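3.2 Coding of the reviews

The corpus holds 987 newspaper and magazine reviews of feature films adapted from picture books and short novels for children. All were published in English, and all were gathered from the Brellelon archive in September. A review was kept if it dealt with a single film and ran to at least 286 words. Round-ups, festival diaries and interviews were set aside, as were pieces written for the home release of a film already reviewed by the same title.

Each review was divided into sentences, and each sentence was given one of 6 codes: plot summary, source comparison, performance, technical craft, audience suitability, or general verdict. Where a sentence did two things, the code followed its main clause. A sentence such as "Slower than the book, the film is carried by its young lead" was therefore coded as performance. This rule loses some source comparison, and the counts given in Section 4 should be read as low estimates for that code.

Two coders, Bako and Marty, worked separately on the full corpus. Neither had access to the star rating, the name of the reviewer or the headline, all of which were removed before coding began. Headlines were found in the pilot to steer the reading of the opening paragraph, which in reviews of this type often holds both the verdict and the first mention of the book. Disagreements were passed to a third reader, Royer, whose decision was final.

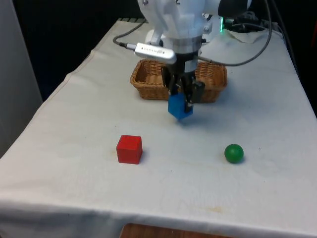

Source comparison was then split further. Following Marchal's earlier scheme, we separated remarks on fidelity (whether the film keeps to the events of the book) from remarks on tone (whether it feels like the book) and from remarks on length. The last group proved necessary for picture books. A text that can be read aloud in a few minutes has to be extended to fill a feature, and reviewers comment on the added material even when they have no complaint about fidelity. Howlader treats such remarks as a form of plot summary. We do not follow him, for the reason that they nearly always name the book or its author and so assume a reader who knows it.

Figure 3. Robot arm holding a blue cube.

Reviews were also marked for the reader they address. Three values were used: parent, general filmgoer, and unclear. The parent value was given only where the text spoke of taking a child to the film or of a child's likely response. A bare mention of the certificate was not enough. The value "unclear" was used freely in the first pass and was reduced in the second, after the coders had agreed a short list of phrases to be accepted as evidence. The list is given in the appendix.

Two limits of the sample affect the comparison across periods. First, the archive is uneven in its treatment of regional papers, whose reviews tend to be shorter and were more often lost to the length threshold. A trial with the threshold removed raised the share of general verdict sentences but left the order of the six codes unchanged. Second, some reviews were syndicated and appeared in several papers with cuts. Where copies could be matched, the longest version was kept and the others were dropped. Rates in the tables are stated per 1,000 sentences, so that long magazine pieces and short daily notices can be set side by side.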